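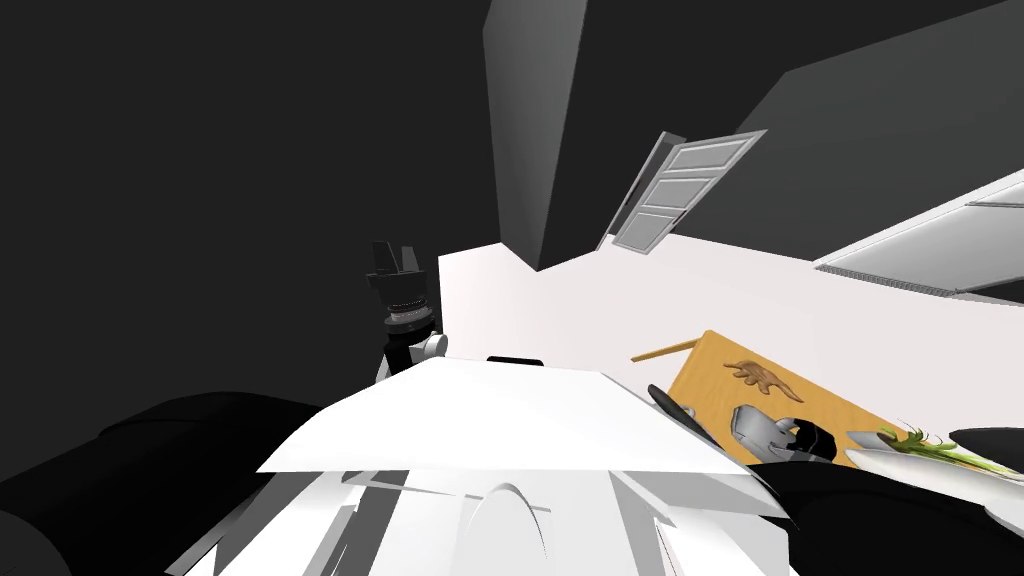

February 16, 2019

Up at six, couldn't sleep, money list going round my head. Kettle, toast, laptop on the draining board. Wanted the shopping list for Trevor finished before the heating went off and did not manage it. Still not managed it. Writing this on my lap with the cat on the printouts.

Where we are. Multora quote came in late yesterday, four pages, read it properly today. Two arms, two grippers, torso, the cabling, one box of electronics. Training day extra. Delivery to Omorcombe extra. Insurance in transit extra!! Would have thought you'd want your own robot to get there in one piece. Lead time 8 weeks from deposit, so if we sign by the end of the month it could be on the floor before May. If. They want the deposit up front and the rest on dispatch, and finance will want it the other way about, and I'll be in the middle again.

Quote is good for 60 days. Wrote that on the wall calendar in red, then saw I'd written it on the wrong week. Moved it.

Main question is still whether we need both arms from day one. Spent most of the morning on this. One arm now and one next year looks cheaper until you read the small print, then the second arm has its own delivery, its own set up visit, own everything. Tried it three ways in the spreadsheet. Every way the split comes out dearer overall but easier on this year. So it's a this-year question. Hate those.

Ran the sim again to see how much the left arm does for its keep. For the board work, not a lot, it mostly sits upright while the right one reaches over. Fine. But the minute you want one hand to hold a bowl and the other to put something in it you're stuck with one. And the whole bid was written round kitchen jobs. Bowls are going to come up.

So two arms. I think. Ask me on Monday.

Grippers. The Multora ones are two-finger, black, same as the ones in the sim, which saves me rebuilding the model (a week of my life, not on anybody's budget). Kilico do a softer fingertip that fits over the top. Set of 8 is £373 before VAT. Felt steep for bits of rubber. Then I looked at what we want it to pick up and felt less sure. A pencil. A metal bowl. Leafy veg. I can see hard fingers going straight through a bunch of herbs. Put the tips in as a "would like", then moved them to "need", then had lunch.

Lunch was the soup. Bit salty.

Afternoon, props. This is the line in the budget everyone will laugh at so I want it right. If we're going to compare sim with real then the real table needs the same sort of stuff on it as the sim one, and someone has to go and buy it. Paused the run with the table in view and wrote the list off that.

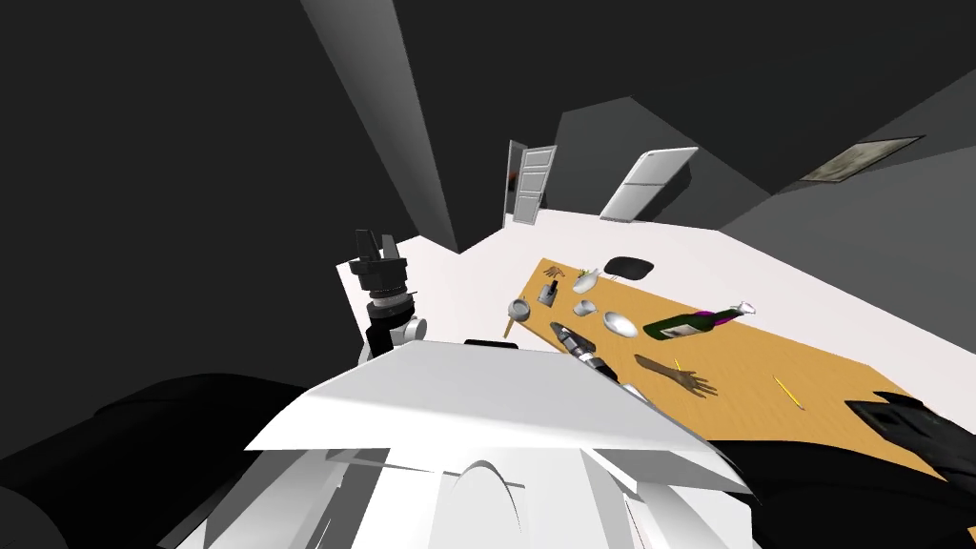
Long table, Trevor sim. Started the props list from this one.

List so far, in no order:

saucepan - have one at home, lid missing, doesn't matter
metal bowl - charity shop
white dish, curved one - charity shop
small white cup-like thing - plenty at work
wine bottle, green - have several, saying nothing
power drill - mine is orange, need a black one?? ask if colour matters
model hand, brown - art shop, dearer than you'd think
wooden dinosaur - toy shop on the front, or the internet
chopping board - buy new, mine is disgusting
pencil - ha
scallions or similar, fresh each time - need a small weekly amount, petty cash

The drill is the worry. Not the cost, the weight. The quote gives a payload for the arm stretched right out and it is not generous. Weighed my own on the bathroom scales by holding it and subtracting me. Not very scientific and also depressing. With battery out it would be OK. With battery in it's close and I don't want to find out with a drill over somebody's foot. Emailed Multora to ask for the figure with the gripper on, as I'm fairly sure theirs is for the bare wrist. If it is then the gripper weight comes off the top and the saucepan starts to look heavy too. Could go up a size of arm. Don't even want to look at that page.

Table. Forgot the table completely!! Not in version one, not in version two. The sim one is long, and everything I've worked out for reach is based on it, and we've got nothing that length at Omorcombe except the one in the meeting room, which I will not be allowed. Bench from a catering place maybe. Needs to not wobble. Added a line, put a guess in, marked it as a guess so I don't beleive it later.

Also forgot:
floor - is it level in the back room? take the spirit level in
power - how many sockets, and is it all on the same circuit as the kettle
e-stop, do we get one or two, quote says "supplied" and nothing else
spare fingers
somewhere to put the crate
service contract!! year two onwards, there's a line in tiny print on page four

The service contract could sink it. Year one is included, years two and three are a percentage and the percentage isn't filled in. Just a blank before the % sign. Emailed them again. They'll be sick of me by Monday.

Wrote up a version three about teatime. Both arms, Kilico tips in, training day in, bigger arm out, fridge out (the sim has one, we are not buying a fridge, no fridge jobs till next year at least). Over by a bit. Took the second training place off and it was over by a smaller bit. Left contingency alone, last time I raided contingency I regreted it till Christmas.

Things for Monday: payload, the blank %, e-stop, whether deposit can be split. Ring before ten, they go quiet after that.

Cat has been sick on page two. Can still read the total. Bed.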